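The Bag on the Hook: in praise of the most useful corner in the house

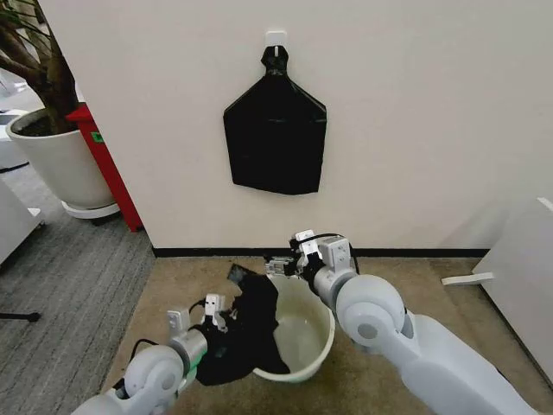
TREDPORT, 3/17/23

Print this article | E-mail this article

Give me five minutes in somebody's home and I'll be looking at where the rubbish goes. I can't help it. Sofas are lovely and I'm glad you've painted the hall, but the bin arrangements are where a household shows its hand, and lately I have fallen hard for the simplest arrangement I've come across in years: a black bag, a small white stick-on hook, a stretch of plain wall, and a round plastic bowl on the floor beneath.

I first met the idea in a rented flat in Wusamville, where the kitchen was so narrow that a pedal bin meant choosing between rubbish and opening the oven. The hook cost next to nothing and the bag went up in seconds. I came home to Tredport, tried it in my own back room, and have been boring my friends about it ever since.

Part of the pleasure is how little there is to it. Gather the neck of the bag, give it a twist, and hang it up by the twist so that it drops flat against the wall. A hung bag takes up almost no room until it has something in it (try saying that of a bin!), and when a tidying mood strikes there it is, at hand height, waiting to be taken down and shaken open. I used to keep mine on the roll under the sink, behind the bleach, and I can't tell you how many tidying moods died down there.

Then there's the bowl. Mine is a cream-coloured thing with a wide rim, the sort people buy for washing-up and end up using for everything else. A wide rim matters. You can grab it anywhere, tip it with one hand, and sling a cloth over the side where you'll see it again. I like a black cloth for dusty jobs, half in the bowl and half out, because it never looks as grubby as it is – and yes, I do wash it.

The way I work is to take the bowl round the room with me. Odd socks, receipts, pen lids, the mysterious small screws that every drawer produces, all of it goes in. Back at the wall I sort on the floor, kneeling on the carpet, and whatever has no future goes into the bag. The socks get a second chance. It's quick, it's oddly cheerful, and you finish in the same spot you started, with the cloth handy for a last go along the top of the skirting board. If yours is thin and black like so many modern ones, you'll know how well it shows dust.

A few things I've learnt about the hooks. Wipe the wall first and let it dry properly. Press the hook on firmly and then leave it alone for as long as the packet says, even though you'll be itching to use it. Smooth paint is much kinder than textured wallpaper. And please don't hang a full bag! A stick-on hook is there to hold the thing ready, and a weekend's worth of rubbish will bring it down, quite possibly with a patch of your nice off-white emulsion.

Height is a matter of taste. I put my first one far too high, as if I were hanging a coat, and had to stretch for it. The second is level with my elbow and much better. Leave enough clear floor for the bowl to sit without getting kicked, and keep it off the route to the door.

In October I wrote on this page about the drawer under the kettle, and 54 of you sent in the contents of yours, so I know I'm among friends. If you have a corner like this, with a hook, a bowl, a bag or something cleverer, I'd love to hear where you've put it. Mine is between the back door and the ironing board, and I'm already wondering about a second one upstairs.

More from Home Corner
The drawer under the kettle
Airing cupboards of Drarnent
One shelf, 54 jam jars
Cloths, rags and dusters: what to keep
Small kitchens of Wusamville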